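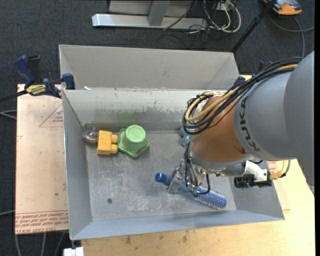
KUKA arm over the front bin, gripper finger across the handle of the blue brush.

Labeling your own grasps with the Trovis scripts

Quick notes, assumes you have the arm talking to the Kodus driver and both bins clamped down. If not do that page first.

The idea: let the arm try grasps at random, log each try, train on the log, then let the network pick. No hand labels.

1. Load the bin. Mix of shapes, a few objects at a time. Long thin stuff like a hairbrush is good, so are toy blocks. Shiny or see-through things are going to hurt your depth data, leave one in anyway.

2. Set the floor height. Jog down slow with the bin empty, stop just short of the metal, save that as z_min. Redo it any time teh bin gets bumped.

3. Check the cables. Rotate the wrist end to end at low speed. If a loop snags, re-tie and run it again. Wrist limits go in the Irnside config, not in the pendant.

4. Run random grasps. First batch is 400 tries. Expect mostly misses. We got 208 that closed on something at all, and 160 that held through the lift.

5. Score. Success = gripper not fully closed after lift AND the before/after bin images differ. Use both. Finger width alone calls thin handles a miss.

6. Train. Default crop is fine. Flip and rotate the crops, rotate the angle label too (forgot this once, lost a day).

7. Swap random for the network and keep logging. Leave a bit of random in or it keeps going back to the same easy object. Retrain when you hit 1208 tries total.

Handles vs heads: on brushes our net learned to go for the handle after the second retrain. The Ghumman baseline still aims for the center of the blob, so it lands wherever the middle is.

If lift success drops all of a sudden check z_min before you touch the network. Then the camera mount. Then the lighitng.

Logs go in runs/, one folder per batch. Don't rename them, the loader reads the folder name.

Last edit 2020-12-03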